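Prorneck Work Table, White Top
Studio and Classroom Furniture > Tables 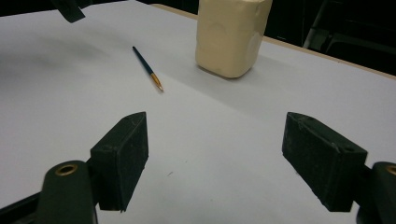 Words by Anel Sithole, Prorneck tables desk

A table has one job, and plenty of them are bad at it. The Prorneck gives you a flat white top with a matte finish, a shade toward gray, edged in light brown wood. You put a paintbrush on it and you can find the paintbrush again. We sell other tables on which this is harder.

The matte part matters more than the white part. Shiny tops throw the ceiling lights straight back at you, and after an hour of painting you start tilting your head like a confused dog. Under a lamp the Prorneck mostly minds its own business.

It will get paint on it. Wipe it while the paint is fresh, with a damp cloth and a drop of dish soap. Dried acrylic wants a plastic scraper and some patience. Please don't use steel wool — we have seen the results, and so has our returns department, which sent them back.

Sizes
Single, seats one painter or two who get along
Double, seats four, or one watercolorist with all her things

Both come in Sutter (fixed legs) and Triton (adjustable legs, 5 height settings). The Triton costs more and weighs more. If your floor is level and your painters are all grown, buy the Sutter and spend the difference on brushes.

Assembly
16 bolts, one hex key, included. Balthasar Pichler in our workshop can put one up before his coffee gets cold. You are not Balthasar. Do it with a second person, top side down on a blanket, and leave every bolt loose until the last leg is on.

Not included
Chairs, brushes, talent. For chairs see the Jikine range, which stacks. For brushes see page 113 of the print catalog.

Delivery
Orders placed by noon on Friday go out the following week. Schools ordering for a whole room should call first, as the Double does not fit in most elevators and the driver would like to know about your stairs.

Spare wood edging and leg caps are kept in stock. Ask for them by table name and size.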